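配線の「あのコツ」、手でロボットに教えられます。Wultentが新しい教示キット「Grilla」の受付を5月に開始

こんにちは、Wultentで広報と、ときどき教示係もやっているJonalyn Samonteです。今日はうれしいお知らせです。人の手や遠隔操作でロボットに作業を教えるキット「Grilla」の申し込み受付を、5月から始めます!

プレスリリースなのに一人称ですみません。でも今回は私自身がかなり触ったので、自分の言葉で書かせてください。

Grillaには教え方がふたつあります。ひとつはアームを直接つかんで動かす「手添えモード」。もうひとつは、手元の操作器で離れた場所から動かす「遠隔モード」です。どちらで教えても記録の形式は同じなので、午前は手添え、午後は遠隔、という混ぜ方もできます。プログラムを書く必要はありません(私も書けません)。

最初の題材に選んだのは、ケーブルの片付けと仕分けでした。箱や瓶なら置いた場所にじっとしていてくれますが、線はつまむたびに形が変わるんですよね。開発チームのDekier班が用意した教示データは3,380回分。そのうち85回は私の担当です。最初の20回は、とにかく指を閉じるのが早すぎると言われ続けました。閉じる前にひと呼吸おく、それだけで記録がぐっと見やすくなるそうです。

失敗した回も消さずに残しています。つかみ損ねて、少し戻って、もう一度つまむ。そのやり直しの動きこそ教材になるというのがDekier班の考えで、Grillaの記録画面にも「やり直し」の印をつけるボタンがあります。地味ですが、私はこのボタンがいちばん好きです。
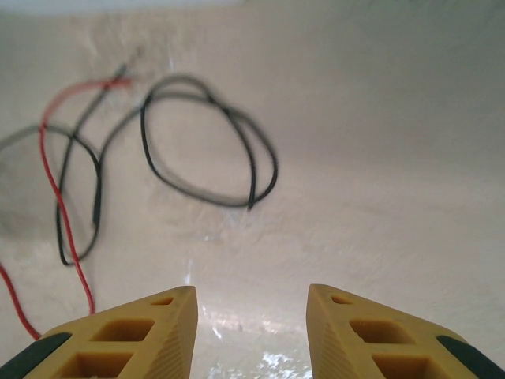
遠隔モードで頼りになるのは、やっぱり手首のカメラです。操作する人は指先のすぐ後ろから作業を見ることになるので、慣れるまでは距離感にとまどうかもしれません。私は黄色い二本の指のすき間を照準のように使っています。赤い線が左の指先の近くにあって、黒い線の大きな輪がその右上に垂れているようなときは、いきなり閉じずに、狙う線がすき間の正面に来るまで手首を寄せていきます。線どうしが重なっているところは避けて、一本だけになっている部分を探すのもおすすめです。

受付と同時に、教示の練習ができる体験スペース「Lagman」もオープンします。手添えモードと遠隔モードの両方を試せて、体験料はおひとり4,000円。ご自分の現場のケーブルを持ち込んでいただいても大丈夫です。むしろ、ややこしい線ほど歓迎します!

取材や見学のご希望は、Wultent広報のJonalyn Samonteまでお寄せください。Lagmanで実際に操作しながらの取材もお受けしています。動きやすい袖の服でお越しください。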